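Toy Library News: Sorting Out the Small Stuff

Those of you who come by on Sunday mornings will have noticed that the back shelves at the Plikstead Toy Library have been looking a little bit tired. The puzzles are fine (the puzzles are always fine, Pascual sees to that), and the train sets went home with so many families over the winter that they hardly had time to gather dust. But the small things had got away from us. Balls, rattles, squeaky animals, odd blocks, bits of cloth from the dress-up box, all of it had drifted down to the bottom shelf and stayed there, and if you wanted a particular ball for a particular child you had to get on your knees and go fishing.

So this month we have been giving the small stuff some attention, and I wanted to tell you how it's going, and also to ask for a few things at the end, so please do read that far if you can!

The first job was simply to get everything off the shelf and into something we could carry. We have a few of those plain gray bins left over from when the library was still in the Durrani building, and they are just the right size: big enough to hold a good muddle of toys, small enough that one person can lift a full one onto a table without calling for help. Hina Sandhu washed the bins out and I went along the shelf with a damp rag, and by lunchtime we could see the wood again for the first time in I don't know how long.

Then came the question of what to do with it all. Our catalog stands at 2,196 items, counting every puzzle and every box of bricks as one, but the little loose things were never properly entered. They were just "assorted," in Pascual's handwriting, on a card from years ago. Hina's idea was to stop trying to list each ball and make up play bins instead. You borrow the whole bin, you bring the whole bin back, and inside is a mix of things to roll, squeeze, post, hide and find again. I was a bit doubtful at first, because I do like a list, but I've come around to it completely.

What makes a play bin more than a heap of toys is having something to do with it, and that is where the boxes come in. Three cardboard boxes, a round hole in the top of each, and you have a game that will keep a toddler going for a surprisingly long time and the grown-ups for nearly as long. You can set them side by side on the floor and aim for one color, or stack them up when you want to put them to one side. Pick the ball up, look at it, decide which box, drop it in, tip it all out, start over. Small children love the dropping and the tipping about equally, I find.
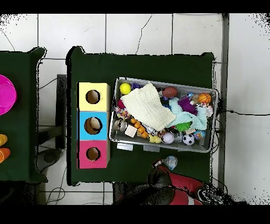 Three boxes with holes in the top, and a gray bin full of things to choose from.

I am fond of the mix in that bin. There's a little soccer ball, a brown toy football and an orange basketball, so the sporty families are looked after, and then a purple spiky ball for anyone who likes a bit of texture under the fingers. The orange caterpillar is in there too. The soft cloths are there for hide and seek – drape one over a ball and let the child go looking – and they are a good rest for little hands after all the hard plastic. I'd like every bin to have at least one cloth in it, and preferably two that feel different from each other.

A word about sizes, as it came up several times while we were talking all this over. When you cut a hole in a box at home, please make it a good bit bigger than you think you need. Draw around a saucer if you have one handy. A hole that only just takes the ball sounds like a nice challenge, but the cardboard catches and bends and the child gets cross, and then you get cross. Pascual cut his first one too small and had to go around it twice more with the scissors, and it came out shaped like a potato. (We kept it. It's under the desk if you want to see it.) If the edge feels rough, a strip of paper tape folded over it will do nicely.

It's also worth giving each box its own color. Paint is lovely if you have the patience, and colored paper and a glue stick will do if you don't. Pale shades seem to work as well as bright ones so long as they are easy to tell apart. With older children you can make up rules, so that the soft things go in one box and the bumpy ones in another, or you can let them make up the rules, which takes longer and is generally much louder.

Please remember that the play bins are for sitting down together with, and are meant to be used with a grown-up close by. Some of the pieces are small, so we look through each bin before it goes out and leave out anything that isn't right for the child who is borrowing it. Tell us the age when you come to the desk and we'll swap things around for you on the spot. It only takes a minute or two, and there is usually somebody there who enjoys doing it.

Borrowing will work the same way as for everything else: three weeks, and you can renew once if no other family is waiting. We hope to have the first bins ready by June. There are 29 families on the waiting list already, which was a very nice surprise, and it does mean we'll need more bins than we first planned for.

And so to the asking. We could use sturdy cardboard boxes, clean and dry, with the flaps still on, big enough for a hole the size of a saucer. We could use small balls of any kind, as long as they're in good shape and wash well. Clean knitted squares, old washcloths and baby blankets you can bear to part with would all be welcome, and so would chunky wooden blocks. We have about 200 loose puzzle pieces with no puzzle to go with them, so please, no more of those, however pretty they are!

You can leave things in the crate inside the front door on Pruser Lane whenever we're open, or hand them to Hina, who will be at the sorting table on Sunday from ten until the coffee runs out. If you can stay for 30 minutes and help wipe things down, there will be a stool for you and very likely some of Pascual's almond cake. Families coming from the Sorkon side, do use the side gate for now, as the front path is still being relaid.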